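Dear Vendula Ďurica,

Thank you for your patience over this report, which reaches you a little later in October than I had promised. The autumn has been a kind one for the Florkell lunch club -- busier than we had dared to hope -- and I find that whenever I sit down to write about it, someone rings up wanting to come!

You will remember that your grant was to help us move from a monthly lunch to a weekly one, and to start a small cookery group for people who have recently begun living alone. The weekly lunches began in spring and we haven't missed one. We have served 1159 meals so far, against the 1000 we put in our application, and most of the people who came in the first weeks are still coming now.

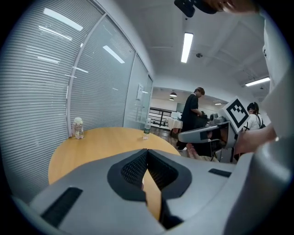
One of the round tables, with a glass bottle towards the back.

The cookery group took longer to find its feet. We had planned for ten people and at the first session we had six, two of whom had only come in to ask about the bus. We moved the start from the morning to 2pm, which suited the Plonow side of town much better (the bus from there is a trial to everybody before noon), and by the end of summer we had 18 names on the list. They have worked through soups, a very good lentil pie and several ways with a small chicken. I was told firmly that the porridge session was not needed.

Transport remains our biggest worry. The Zondora minibus is now costing us more than we budgeted, mainly in fuel, and we have covered the gap by sharing it with the Macapagal Road singing group on the way home. It makes for a cheerful journey but a slow one, and a few of our older members find it tiring. We should like to talk to you about moving what is left of the printing money across to transport, if your rules allow it.

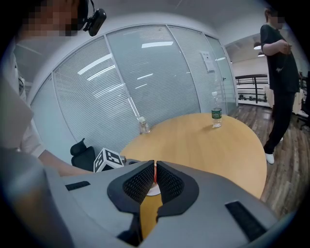 Water bottles on the table.

As for what people tell us, the thing we hear most often is that the lunch gives a shape to the week. One gentleman has begun cooking on the evening before as well, so that he has something to report when he sits down with the others. We have also had complaints, mostly about the chairs and once about the custard, and we have done what we can on both counts. 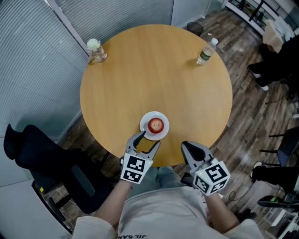
Over the winter we mean to keep the lunches weekly and run the cookery group in two shorter blocks, with a gap when the roads are at their worst. The kitchen needs a new extractor fan before then, and we have had one quote and are waiting on another. I will send both on to you as soon as they are in, along with the full accounts.

With warm thanks from all of us at the club.

Florkell Lunch Club | Contact us | © Florkell Lunch Club, all rights reserved | Back to top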